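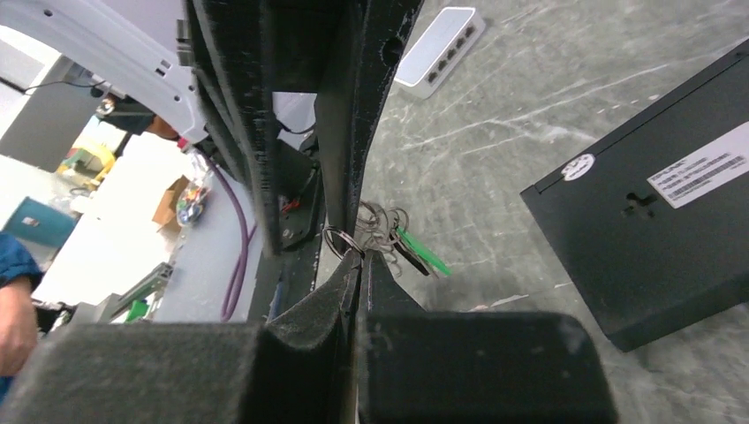 4.2 Grasping small hanging objects: padded vs. bare fingers

The block and cup results in 4.1 say little about things that swing. Keys were added late in the study, after Yatziri Chávez pointed out that all our objects so far were stiff and one-piece. A key bunch is neither. Rings slide over each other, the keys drag behind, and the point where the fingers close is almost never the point that ends up carrying the load.

We compared 3 finger sets on the same arm: the stock Zadell fingers (bare plastic), the Zadell fingers with foam padding, and the Meléndez two-finger set, which closes on a narrower tip. Same wrist camera for all, same mount. Controller was Zetby in position mode with a force cap; we did not retune the cap between finger sets, see 4.4 for why this may be unfair to the Meléndez.

Procedure. Operator brings the gripper over the object by teleoperation, closes, lifts to a fixed height, holds, then moves sideways to the drop spot and opens. 20 lifts per finger set per object. A lift counts as held if nothing leaves the fingers before the drop spot. Slip inside the fingers is allowed but noted. If the operator missed completely (fingers closed on air) the lift was repeated and not counted. Operators could look at the wrist view or directly at the arm, whichever they liked, most switched back and forth.

Bare fingers. Worst of the set on rings. Two flat plastic faces on round wire is a line contact at best, and the ring rotates around it as soon as the keys leave the surface. Typical failure: ring turns, slides toward the tip, drops during the first part of the sideways move. Raising the force helped a bit and then stopped helping. On flat tags the bare fingers were fine.

Padded fingers. Clearly better on rings. The foam gives around the wire and the contact becomes a patch, so the ring can still tip but it tips slowly. Held lifts went up for every object with a ring in it. Two costs. First, the padding hides the tip from the wrist camera, so the last bit of the approach is more or less blind, and operators told us they were going by the gap between the fingers and not by the object. Second, wear. Edges round off with use, and once they do the fingers touch behind the tip first and the tip itself stays slightly open. We swapped the foam whenever a flat card could be pulled out of the closed tips by hand. Not a precise test but repeatable enough for us.

Meléndez. Good at picking one ring out of a bunch, which neither of the others managed reliably. Bad at keeping it. Narrow tip means small swings turn in to large torques at the contact.

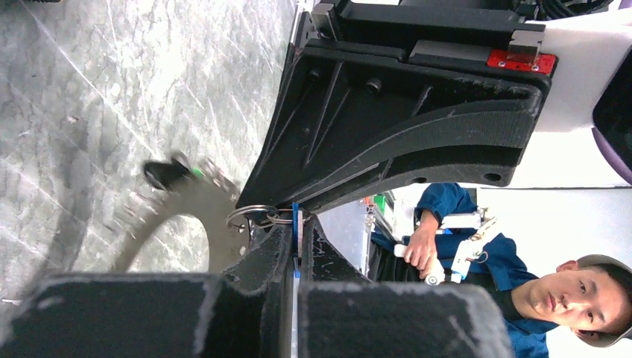

Swing was the main source of trouble in the sideways move, for all three. A bunch lifted straight up settles fairly soon if the arm waits. Without the wait the load is still moving when the arm accelerates and the two motions add. We put in a hold of 10 seconds before the sideways move for the reported trials. Shorter holds were tried in the pilot and operators simply ignored them, they moved when they felt like it, so the pilot data was dropped.

Blur. At the default exposure the wrist camera smears anything swinging under the fingers. This matters for the slip labels, which were done from video. Where the annotator could not tell wether the ring had moved in the fingers, the lift was marked unclear and left out of the slip numbers (but kept in the held/dropped numbers). A shorter exposure fixes the blur and makes everything else too dark in the corner of the room by the cabinet. We kept the default.

Soft parts. Straps and lanyards tied to a ring change the picture quite a lot. If the strap gets between the fingers along with the ring, it acts as extra padding and even the bare fingers hold. If it gets in without the ring, the whole weight hangs from a loop of fabric below the tips and swings wider. We did not control for which of these happened. Should have. Operators learned quickly to go for the first one, so later lifts look better than early lifts for reasons that have nothing to do with the fingers. Order of finger sets was shuffled between operators to spread this out.

Comparison with earlier work at Witimthorpe. Their rig used a suction cup plus one finger and was tested on boxed goods, so there is little overlap, but they report the same thing we see with foam: performance is good, then drops off sharply, with not much warning in between. They replaced cups after 1,000 cycles. We don't have a cycle count for the foam as the early sessions in October were not logged properly.

For the rest of the paper all experiments use the padded fingers unless stated. The Meléndez set comes back in Section 5, where picking a single ring out of the bunch is the task itself and the sideways move is short.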